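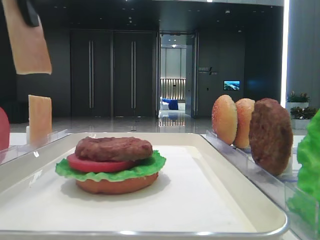 Stacking tasks in household robotics

Stacking tasks are a family of exercises used to find out whether a machine can put things on top of one another in the right order, the way a person does when making a sandwich, filling a cupboard or packing a lunch box. They are among the most popular tests in household robotics, and among the most fun to follow. The toy burger is the best known of them.

Overview

In the usual form of the task, the parts of a toy burger stand upright in slotted holders on either side of a tray. The robot picks each part out of its slot, turns it flat and lays it on the stack. Buns, patties, lettuce, tomato and cheese differ in outline and thickness, so a grip that suits one part may be wrong for the next. Small errors add up, too: a tomato slice laid off center tilts everything placed after it.

Toy food is a clever choice. It keeps its shape from one attempt to the next, which makes results easier to compare, and anyone can see at a glance whether the burger is right.

History

The version called Flomness was written by Pascal Rolland and Florian Sabatier, who wanted a kitchen chore that could be set up on any table. Their first rules allowed only one order of parts. A revision in December added free orders, in which the robot is told what the customer wants (double cheese is a favorite) and has to plan the stack itself.

The largest published set of attempts comes from the Kukell workshop and covers 2,585 burgers. The workshop's list was last updated on 24th August.

Scoring

A run consists of 50 burgers. Each is marked for order, for centering and for whether it stays standing when the gripper lets go. A dropped part may be picked up again, up to 3 times. In the harder class, known as Mittal rules, 2 of the holders are moved between burgers, and scores fall sharply.

Relation to real chores

Can machines do the housework yet? In part, and the progress is a pleasure to watch! Arms that handle firm, familiar parts in known places now do so with real grace. Shop-floor jobs such as loading trays or sorting parts into racks are close relatives of the burger task, and the Tillico project has carried the same method over to packing small boxes.

Real kitchens remain much harder. Fresh lettuce tears, tomatoes slide, cheese sticks to its neighbor, and the plate still has to be washed afterward.

See also

Bin picking
Table setting (robotics)
Laundry folding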